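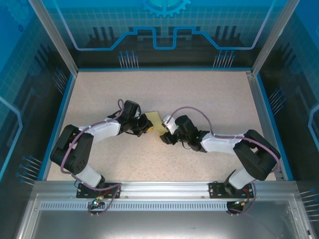

Attachment 1: both arms at the yellow piece, left gripper on its edge

Search tickets Enter keyword or ticket no. Go

Ticket 157 – right arm drops off the bus during two-arm handoff
Opened by: Letay Lencho
Assigned to: Stellan Ekström
Project: Stemlow
Status: open

Letay: Left arm closes on the yellow piece fine. Right arm moves in, then stops answering before its gripper closes. Software reports a timeout on the wrist joint. Happens on most runs, always on the approach. Single-arm moves on the right side are OK at any speed.

Stellan: What is the timeout set to? And does it still fail with the left arm parked?

Letay: Timeout is 90 ms. With the left arm parked I got 100 cycles with no fault.

Stellan: Then I'd look at power before the code. Check the connector on the red and black wires under the right mounting plate. Also see if the purple cable goes tight when the upper link is stretched toward the middle.

Letay: Cable has slack the whole way. Connector was not fully seated. Pushed it in and added a tie. Fault is less frequent but still there.

Kendra Campbell: I had this on Lullirby. Both arms were sharing one supply lead. Try a separate lead for the right side, and drop acceleration to 2000 while you test.

Letay: Acceleration lowered, three runs clean so far. Separate lead is not made up yet – I need to crimp the ends. Leaving this open until it's in.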